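Getting kids' foam blocks clean without wrecking them?

Plummont Neighbors > Home & Family > Cleaning

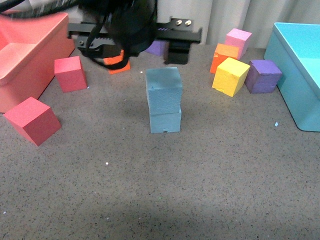

Page last changed: 02/07/2023

Hi all! First post after reading this site for ages, and I'm hoping somebody has been through this. I help set up the play corner at our community hall in Plummont, and we were just given a huge bag of foam building blocks. I'm so excited about them! They're soft, they're quiet, the little ones can throw them and no one cries. There are 300 in the bag and the colors are lovely, pinks and light blues and oranges.

The trouble is they've been stored in a garage and they smell like it. Some are dusty, some have sticky patches that I think used to be juice, and a few have crayon on them. I tried one in the sink with dish soap and it drank up the water like a sponge. It was still damp inside two days later and smelled worse than before. I put another one in the dryer on low, and it came out with a sort of crust on one side.

So what do people do with these? Is there a way to wash the whole lot, or do I have to go one at a time with a cloth? And how do you know when they're dry in the middle? I'd love to have them out by September when the toddler group starts up again. I have a washing machine, a bathtub and a good amount of patience.

Abena Sarpong

Obed Asamoah

Oh, you're in for a fun project! I've done this twice, once for my own kids and once for a preschool in Flemeck, and foam blocks come back so much better than people expect.

First thing, find out which kind you have, because they clean up in completely different ways. Put a drop of water on a block and wait a minute. If the drop sits there in a bead, it's closed-cell foam (the dense stuff, like a yoga mat) and you can wash it in the tub with no worries at all. If the drop sinks in, it's open-cell, the same family as couch cushions. From what you say about the sink, at least some of yours are open-cell. Check a few of each color though! My second batch was a mix of two sets and I nearly soaked the wrong half.

For the closed-cell ones: warm water in the tub, a squirt of plain dish soap, swish, wipe with a soft cloth, rinse, lay out on towels. Done in an afternoon.

For the open-cell ones, start dry. Vacuum them with the upholstery brush, every face. Then put them in a big lidded bin with baking soda, shake it like you mean it, and leave it overnight. Vacuum again the next day. That took nearly all of the basement smell out of mine, and I was ready to give up on them before that.

Sticky spots: one teaspoon of dish soap in two cups of warm water, whip it up with a fork and use only the foam off the top. Dab, don't scrub. Then go over it with a cloth wrung out in clean water and press with a dry towel. The block should barely feel wet when you finish.

Crayon is the tough one. Chill the block in the freezer for 30 minutes, flick off what you can with a fingernail or an old plastic card, and then do the soap foam. You'll probably still have a faint mark. My kids have never once cared.

If one does get soaked all the way through, roll it in a towel and press down with your palms. Please don't wring it, it tears along the corners. Then stand it on a wire cooling rack with a fan pointed at it and turn it every few hours. Mine needed three days in dry weather. To check the middle, squeeze it hard against a paper towel and hold for a bit. Any dark spot on the paper and it goes back on the rack.

No dryer, even on low. I think you found that out already! And keep them out of strong sun, the pink ones fade fast.

Good luck, and I hope the toddlers go wild for them.

issahaku_mom

just put them in a pillowcase and wash on cold, worked for me. mine were the small ones tho

Surnis Lane Playgroup

Love this thread. Agree with nearly everything Obed says, and I'd go easy on the pillowcase method. We tried it with a dozen open-cell blocks and they came out heavy as bricks, and two of them split. For closed-cell it's probably fine on a gentle cycle with no spin.

One thing to add: sort out the damaged ones before you clean anything. Small dents are nothing to worry about, ours have plenty and they still stack well enough. But if a corner is crumbling or a child could bite a piece off, throw that block away. Same goes for any with black or gray specks inside, which can be mold, and I wouldn't try to save those for a group with babies in it.

For storage, we use mesh laundry bags on hooks. Air gets all the way around and the smell hasn't come back. We wipe down whatever got chewed after each session and do the baking soda bin at the end of every term. It's a nice job to do with the radio on!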